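We got to Brosevholm a little before 10, which was early enough to find a parking spot behind the bakery and late enough that the coffee had already run out once. My cousin had been telling me for two years that I should come up for the open house day, when people on the old mill streets open their homes and workshops and let strangers poke around. I finally said yes, mostly so she'd stop sending me the flyer!

You pay 4 dollars at a folding table, you get a paper map and a wristband, and then you just wander. There were 70 stops on the map this year. We made it to maybe a fifth of them because I talk too much and my cousin has to look at every single garden.

First up was Palacios, the upholstery shop on the corner. I loved it in there. It smelled like glue and old wool, and Refugio Camacho was re-covering a dining chair while people stood around asking him what to do about their couches. He told one lady to throw hers out. She laughed, but I don't think he was kidding. He let me try the webbing stretcher and I was terrible at it -- my strap came out as loose as a hammock.

After that we cut through the alley to the Clindau houses, a row of narrow two-story places that used to be rented to mill families. The map says the row was finished with 1,672 loads of fill brought up from the river, and I have no idea who sat there and wrote that down, but good for them. Four or five of the houses were open. The theme on that street was "an ordinary day at home," so people had been asked not to stage anything, and they took that seriously. One family was eating breakfast. Another had the ironing board out and kept right on going.

The one I keep thinking about was the house where it was laundry day. Tiled floor, beige-pink squares with a stripe of gray-blue ones running across on the diagonal, and I stood there wondering if I could talk my husband into something like that for our back hall (no, I could not). Shoes and sandals all over the floor, the way they are at my place. A light blue tricycle parked off to the side. I felt so at home I nearly took my own shoes off.

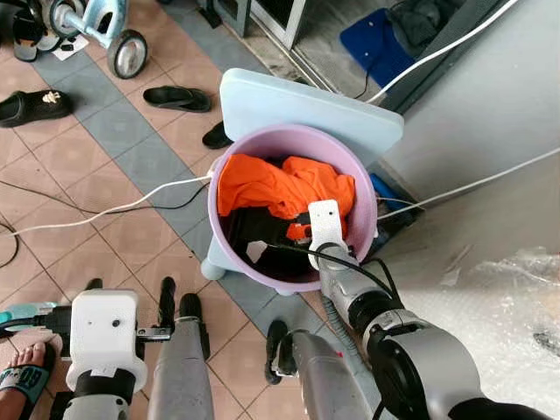 I have been bending down to a basket on the floor for my entire adult life, and here was the bucket sitting up on a little plastic stool. Why have I never done that? My back hurts just writing about it. I went home and tried it with the step stool from the bathroom and it's a big improvement, although my stool is taller and the whole thing wobbles if I pull on a pair of jeans too fast. A low one with a wide seat would be better. I'm also now looking at pink buckets, which I don't need.

The orange thing on top of the darks got us arguing the whole way down the block, by the way. My cousin would never in her life put bright orange in with dark clothes. I do it all the time in cold water and I've only ruined one shirt, and it was an ugly shirt.

Lunch was at the Flimavville tent down by the footbridge. Ekkachai Ruangrit was running the grill and the line was long, but it moved. Get the chicken with the green sauce. The noodles were fine, a bit gluey by the time we sat down. Bring cash, the card reader was dead the whole time we were there.

We did a few more stops in the afternoon: a guy with model boats, a basement full of looms (too warm, I lasted five minutes), and a kitchen with the prettiest yellow cabinets. By 3 my feet were done. If you go, wear real shoes, start at the Clindau end before it gets crowded, and skip the shuttle. It only goes up the hill and then you have to walk back down anyway.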